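Preguntas frecuentes sobre los regalos de empresa

¿Sirve de algo regalar a los clientes?
Depende de a quién le pregunte. Drosico, que vende cestas, asegura que fideliza. No hemos visto el estudio, solo el folleto.

¿Cuánto hay que gastar?
Una tienda de Rirnside nos pasó un presupuesto de 3.307 euros por 36 lotes. Pedimos el desglose 2 veces y seguimos esperando.

¿Y una caja sencilla con una frase impresa?
Cumple, y pesa poco en el envío. Desconfíe del suplemento por «personalización» si el texto es el mismo para todos.

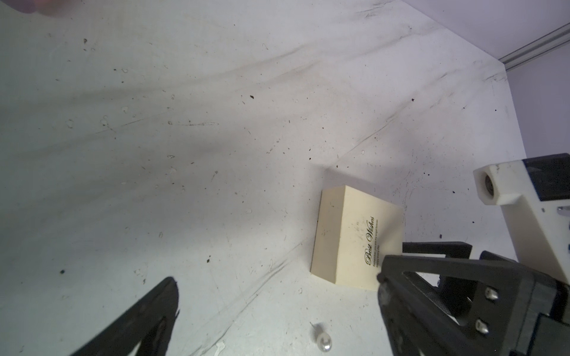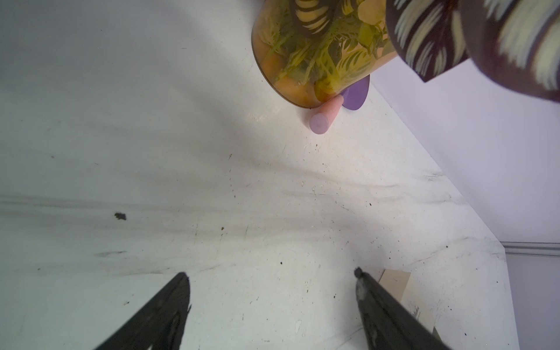
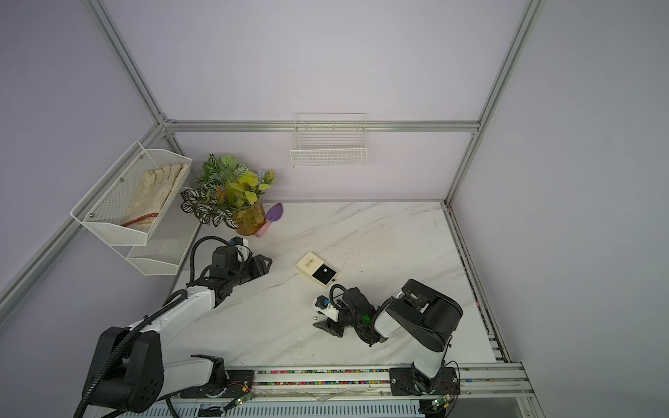
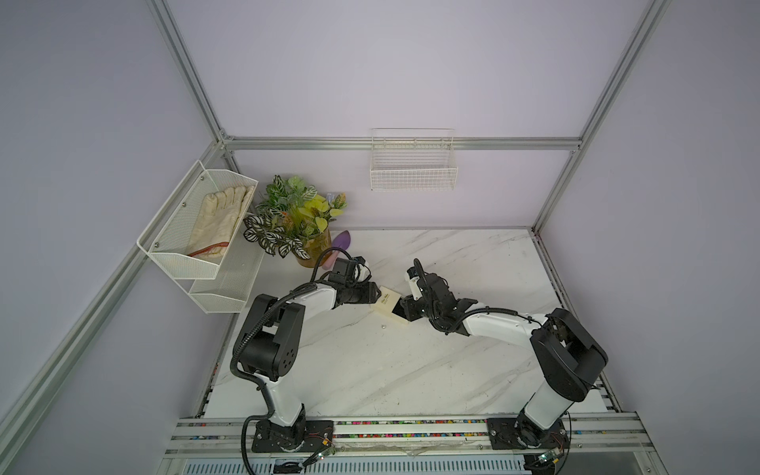
¿Conviene encargarlo con mucha antelación?
Los proveedores dicen que sí, claro. Cyrill Sutter, que lleva las compras en Oltness, encarga en enero lo que le sobra a los demás y paga menos. Admite que el surtido es peor.

¿Son de verdad ecológicos los lotes «verdes»?
Pida el certificado. De los ocho vendedores a los que escribimos, dos lo enviaron.

¿Puede un cliente rechazar el regalo?
Sí, y muchas empresas lo exigen en su código interno. Noboru Okabe nos contó que devolvió uno y le cobraron los portes. Pregunte antes.

¿Se puede deducir el gasto?
Consulte a su asesor. El vendedor no lo es, aunque opine.

Última revisión: 23 de marzo de 2023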